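Looking After the Block Cell

14 March 2021
By Eskil Berge
2 min read

The block cell at Dorthorpe exists twice. One copy is bolted to the floor in the workshop. The other is the simulated one, which we call Fernia, and it needs as much upkeep as the steel version. This page is about Fernia: how it is laid out and what we do to keep it usable.

The layout is simple. A white arm on a white table, two colored platforms side by side, and a handful of small blocks. The wall behind is plain gray and stays that way. We tried a textured wall in February and took it out again after two days, when it slowed every render and made the shadows hard to read.

Before any run, the arm goes to its hold pose with the gripper closed and nothing in it. The hold pose keeps the gripper low over the table, clear of both platforms. If it loads anywhere else, the joint file is out of date and has to be pulled again from Codon, our settings store.
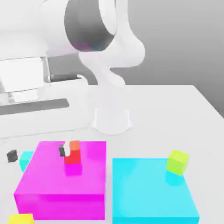 Blocks are the usual source of trouble. Some start on a platform and some on the bare table, and each one has its own start position in the file. A block saved slightly too low will overlap the surface under it, and the physics step pushes it out at speed. The cure is to raise the start height by 2 mm and let it settle. Do this one block at a time, then save.

Friction is set per surface. The platforms are glossy to look at, but the gloss is only a render setting and has no effect on grip. New people often change one when they mean the other. The two values sit on separate tabs in Tan, the scene editor, and the friction tab is the second one.

We let the scene settle for 350 steps before the arm is allowed to move. Shorter than that and a tilted block may still be shifting when the first command comes in. The current scene file is revision 586. Older ones still open, but their gripper offset is wrong and the fingers close 3 mm too high.

After a gripper change on the real cell, measure the new tool length and enter it in Fernia the same day. Then reload, check the hold pose, and write the revision number on the sheet by the workshop door.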